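Clernelura Student Robotics Forum
Board: Course Projects > Brick Sorting Assignment
Topic: Assessment rules for the sorting task, wrist view and background

Tincuta_Nedelcu (Course Coordinator)
Posted Tuesday, 9:10 AM
Teams are reminded that the sorting assignment will be assessed in August. Each team is to submit 117 recorded attempts, in which bricks are placed by color into the compartments of the storage bin. Submissions that rely on the wrist view must use the same camera position throughout. Questions should be posted in this thread so that all teams receive the same reply.

bradu
Posted Tuesday, 10:42 AM
On behalf of Team Pană, I request clarification on the background. Our station faces the patterned wall, and we would like to know whether teams may hang a plain sheet behind the bin. The present view from the wrist is as follows. 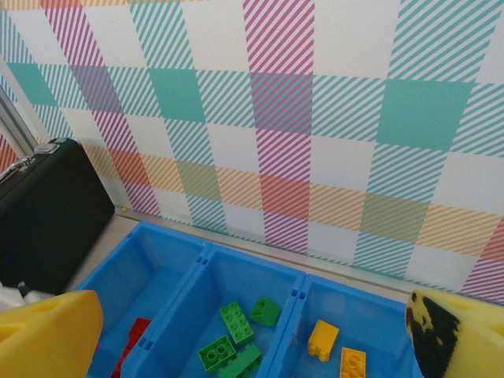
Team Pană station, wrist view: red, green and yellow bricks in the divided bin.

Our color detection step reports regions on the wall as bricks. The teal squares are the most frequent source of error, and the orange stripes directly above the tabletop are the next. In our last set of 171 trial images, 17 contained a false detection located on the wall. We consider this a property of the room and ask that it be removed from the assessment.

D_Ghita
Posted Tuesday, 11:05 AM
Team Flustora does not support this request. The wall has been in place since the assignment was issued, and our team spent two sessions preparing for it. We restrict detection to the area of the bin and discard everything outside it. A plain sheet at this stage would favor the teams that did not do this work.

bradu
Posted Tuesday, 11:31 AM
The bin does not remain in one part of the view when the arm moves, so a fixed region is of limited use to us. The yellow gripper fingers are a further difficulty. Both are in view together with the yellow bricks, and our software has confused the two on several occasions. May the fingers be covered with tape of another color?

R_Ruggiero (Lab Supervisor)
Posted Tuesday, 1:15 PM
Tape may not be applied to the finger pads. It alters the grip and leaves residue, and replacement pads must be ordered. The fingers hold a known position relative to the camera, and a mask drawn once for the open position and once for the closed position should be sufficient. Please refer to section 4 of the lab handbook.

lockyer_r
Posted Tuesday, 2:48 PM
I respectfully disagree with Mr. Ruggiero on the mask. Our team, Kendodance, used two masks and lost valid bricks whenever the fingers were partly closed. We now calculate the mask from the reported finger opening. I can share the script if the rules permit it.

Tincuta_Nedelcu (Course Coordinator)
Posted Tuesday, 4:20 PM
The following applies to all teams.
Sheets and screens are not permitted. The wall will remain as it is.
Tape on the finger pads is not permitted.
Scripts may be shared between teams if they are posted in this forum and credited in the written report.
The limit of 560 training images per team is unchanged.

bradu
Posted Tuesday, 4:37 PM
Team Pană accepts the decision, although we maintain that the background should have been stated in the assignment sheet. We would be grateful for the script from Kendodance.

lockyer_r
Posted Tuesday, 5:02 PM
I will post it in the Shared Code board this evening. Please note that it expects the finger opening in millimeters.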